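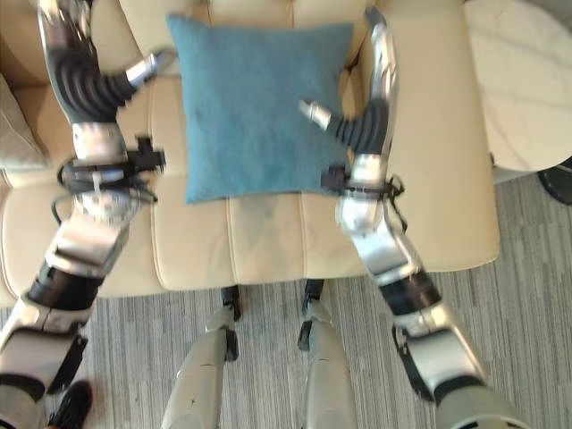 Page last changed: 21 October 2019

Norum adds lounge seating and loose cushions to its furniture care schedule

TRUMIA – Norum, which maintains furniture in offices and shared buildings, has extended its care schedule to cover lounge seating, throw cushions and blankets. The new section applies to all contracts at the Trumia site and will be offered to other clients on renewal.

Until September the schedule dealt mainly with desks, task chairs and meeting tables. Lounge areas were serviced on request. An internal review of 3,368 work orders found that 1,524 of them concerned soft seating or loose textiles, and most of those asked for the same few tasks: cushions put back, seams cleared, covers checked.

The section sets out a fixed order of work for each seating group. Loose items come off first. Seats are then cleaned from the backrest forward, and cushions are returned once the leather is dry to the touch.

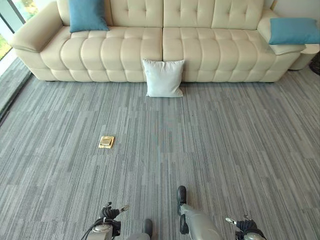 Tufted and channel-stitched leather needs more time than a flat seat. Dust and crumbs settle in the stitched channels and along the line where seat and backrest meet. The schedule calls for a soft brush attachment at low suction, followed by a barely damp cloth. Solvent cleaners are excluded on light leather. Any pillow found on the floor is brushed on both sides before it goes back on a seat.

Blankets and other loose cloths are shaken out, checked for pulled threads and refolded. Pieces with marks are bagged and sent to the Melik laundry service, with a return time of 7 working days.
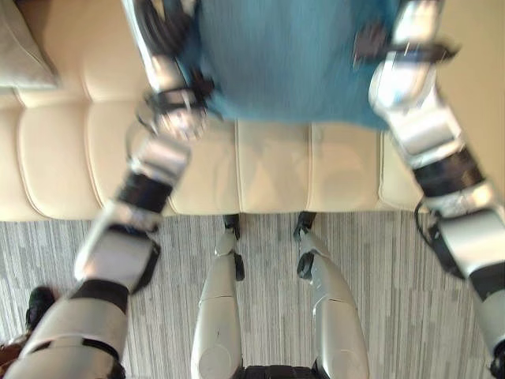
Cushion covers are inspected at the corners and closures. A cover is replaced when the seam has opened or when the fabric no longer lies flat after brushing. Replacement covers are ordered in the existing color where stock allows.

A full pass over one sofa and one armchair is budgeted at about 38 minutes, including the carpet strip along the front of the base. The Xavier floor care contract is unchanged and still covers the rest of the carpet.

The revised schedule is available to contract holders from the Norum service desk. Clients with lounge furniture not yet listed in their inventory should send the model, cover material and location before their next service visit.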